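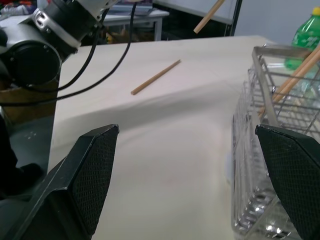

Speaker notes, Harju hall, 3/11/22
Talk: Do we believe the takeaway survey?

Opening
Thank the hosts, keep it short. Ask for a show of hands: who has a drawer at home full of single-use cutlery? Then ask who has ever been surveyed about it. Pause.

Where the number comes from
Jelley put out its report in April. The headline was that households "refuse" extra cutlery when offered the choice. Lovely headline. I went looking for the method and found two pages, one of them mostly a map of Ivdale.
They sent out 277 forms and got 189 back. Fine so far. But the forms went to people who had already signed up for the Jelley newsletter. I'd want to know what the neighbours do.
Also, the question read "Would you refuse cutlery you did not need?" Who is going to say no to that? Read it out slowly.
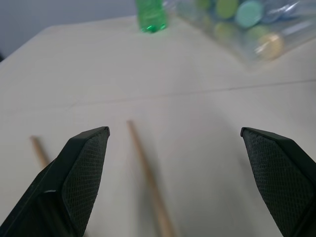
What people say and what they do
Saying you'd tick a box on an order form costs nothing. Ticking it at the end of a long day is a different matter, and the survey never looked at a single order.
The Amemetti trial did look at orders. It ran for 30 days at one shop, with no comparison shop. I'm not sold on that one either. (If someone asks about colour-coded bags: the trial didn't test them, whatever the flyer says.)

Questions to leave with the room
Who wrote the form?
Who got it, and who threw it out?
Did anyone check the bins?

If time is short
Skip the Amemetti part and go straight to questions. Leave the handout by the door.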